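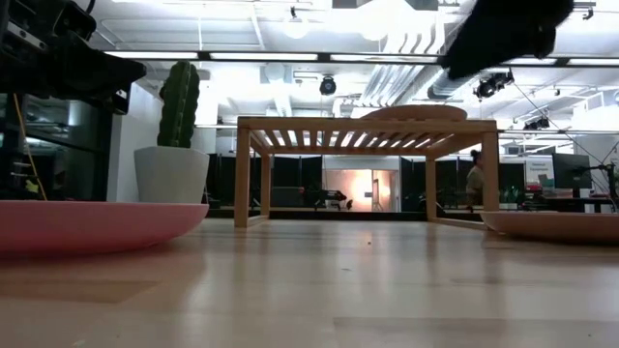 Hi Trudow support, my Homovar rack has started to rock and I can't work out why! I bought it in February, put it together in 20 minutes with the little key you send, and it sat perfectly flat until I moved it over to the big planked table. I've looked at it from right down at tabletop height and I can see the long rail across the front and the low bars between the legs, and to my eye it all looks square. It still taps when I lift a plate off the right half, like the one sitting up there now.

Things I've tried so far: tightened all eight screws (none were loose), turned the rack end for end, and slid a bit of card under each leg in turn. Card under the rear left one stops it, but I'd rather not live with card. 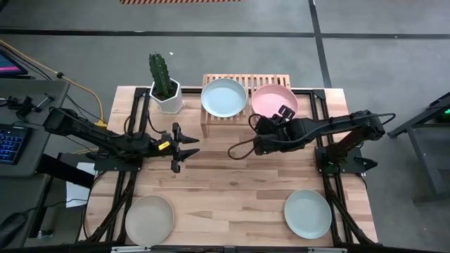
Update, same ticket. Your reply asked whether the table could be the problem, and fair enough, I hadn't thought of that. It's made of joined planks in a few different shades, and the rack stands at the back edge near the middle, with the pale blue plate on its left side and the pink one to the right. I dragged it forward a hand's width and the tapping got a lot quieter – so maybe one plank sits a touch proud back there? I tried a ruler across the joins and couldn't see daylight, but it's a cheap ruler.

You also asked whether the slats are seated. 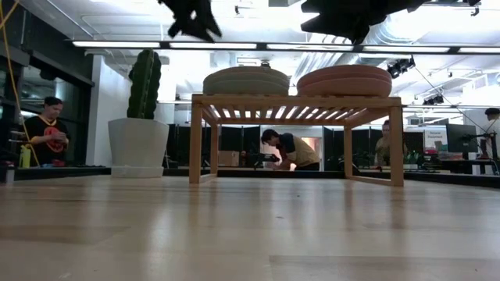

Slatted top from low down, light coming through the gaps.

They look evenly spaced to me, but you know what you're looking for and I don't! If it's the leg, I'm happy to take a whisker off the others with 600 grit, only tell me first if that kills the warranty. If you'd rather swap the leg, the order went through your Unditham store and I still have the receipt. Leaving the ticket open for now, card's back under the leg.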